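Sikgate parcel box – set-up, section 6

Fitting the keypad

1. Take off the front cover. Two screws, keep them safe.
2. Batteries in, flat end to the spring. Wait for the beep.
3. Hang the box with its door facing the pavement, so couriers see it from the street. 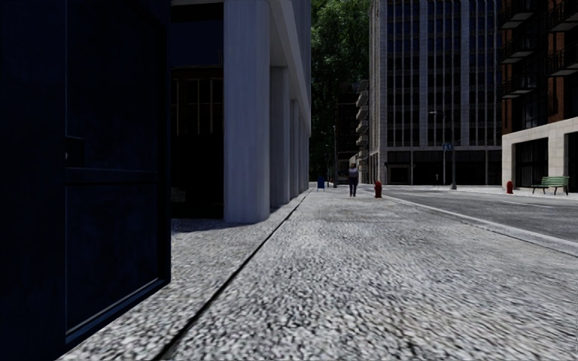

4. Set the master code. Hold the bell key, type your code, press the bell again. Write it down somwhere dry.

Note: no beep after step 2 – batteries are in backwards. Take out, wait 15 seconds, try again.

5. Add a courier code. Same as step 4 but hold the star key. Most people give one code to all of them
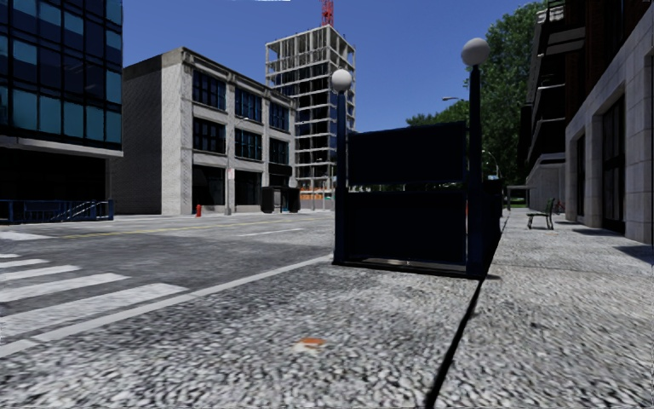
and change it every May. Old codes stop working as soon as the new one is saved.

CAUTION: don't drill through the back plate. Use the holes already there. Drilling lets rain in and ends the guarantee.

6. Door shut, test both codes. Green light, fine. Red light, go back to step 4.

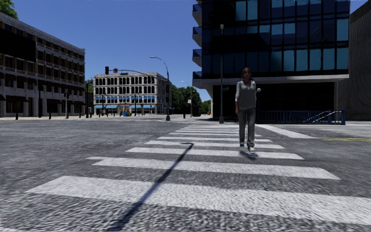
CARE AND CLEANING

Damp cloth only. No sprays on the keys. Drop of oil on the hinge if it squeeks.

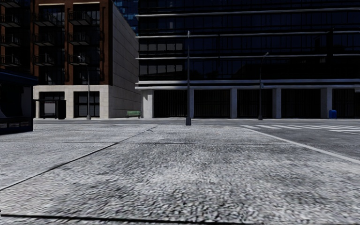

What if I forget the master code?
Open the box with the spare key and hold the reset button inside the door. All codes are wiped, so start again from step 4.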